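Whitlock Sweep - README

Read this first. Student project, Wevovthorpe robotics club, two-arm sweeping task. Written in a rush before Saturday so sorry for the gaps, fix whatever you find.

What's in here
Recordings of a two-arm robot sweeping up scraps in a bedroom. Left arm has the broom, right arm has the dustpan. Paper and cardboard only, no liquids, no food, no glass.
894 episodes total. 200 of those are held out for testing, please don't train on them. Yes even the "easy" ones.
59 episodes flagged bad, listed in flagged.csv with a reason for each. Mostly dropped broom, some arm faults. They're still in the folders so filter them out yourself.

Why sweeping
Idatow challenge has a household round and nearly everybody picks folding or wiping. We wanted something where both arms have to agree with each other. Harder than we figured. Pan drifts, broom pushes it, everything slides back out. The tiles don't help.

Folder layout
raw/ - everything as recorded, head and wrist video plus joint logs
clean/ - trimmed at the start and end, same names as raw
test/ - the held out ones
notes/ - operator notes, spelling not guaranteed
flagged.csv
Each episode has its own folder. Head video, one video per wrist, joints.csv, note.txt if the operator bothered.

How we collected
Teleop, one operator at a time, swap when your shoulders give out. Sessions ran through August, mostly evenings after 6.
Steps every time:
1. Tip the scraps out on the tiles, break up any clumps
2. Broom in left gripper, pan in right, check both are tight
3. Start recording, wait for the beep
4. Sweep into the pan, lift, empty into the bin
5. Arms home, stop recording, write the note
If the broom slips stop and flag it. Don't grab it with your hand mid episode, we lost a whole evening to that.

Labels
success / partial / fail. Partial means some scraps made it to the bin and some didn't. Tia Rowbotham did all the labelling in one go so it's consistant at least. If you disagree with one, write it in notes/ and leave the csv alone.

Known problems
- Wrist colour doesn't match head colour. Reds come out pinker on the wrist. Haven't fixed it.
- Gripper blocks a big chunk of the wrist view. Don't rely on it for finding scraps.
- Glare on the tiles, worse in the later episodes.
- Joint log clock is behind the video in the early sessions. align.py sorts most of it.
- Left and right wrist got swapped in a handful of folders. Think we caught them all. Check anyway.
- Same room for everything. A policy trained on this will know our floor and not yours.

Running it
Use the Rurine loader, version 2. The old one reads the joint columns in the wrong order and won't warn you. Point it at clean/, not raw/. Batch size is whatever your machine can take, the club desktop chokes pretty easy.

Baseline
Plain imitation model, nothing fancy. Gets the broom moving toward the scraps fine, then misses the pan. Weights are on the club drive, ask for access.

To do
- second room, differant floor
- smaller scraps
- relabel the partials by how much got left behind
- someone write a proper licence. For now it's club members and Idatow teams, ask before you share it around

Sample frames

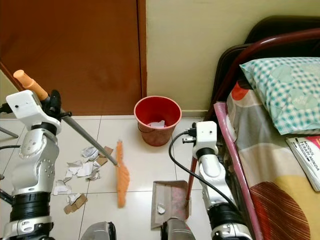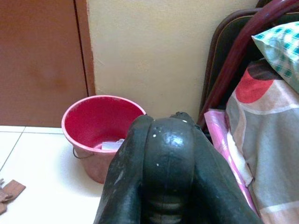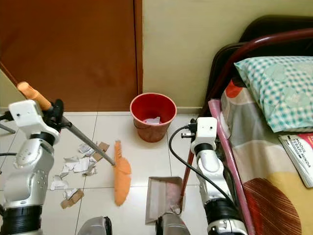

Head view, broom in the left gripper and pan in the right, scraps still on the tiles.

Questions go in the club channel, not my email please.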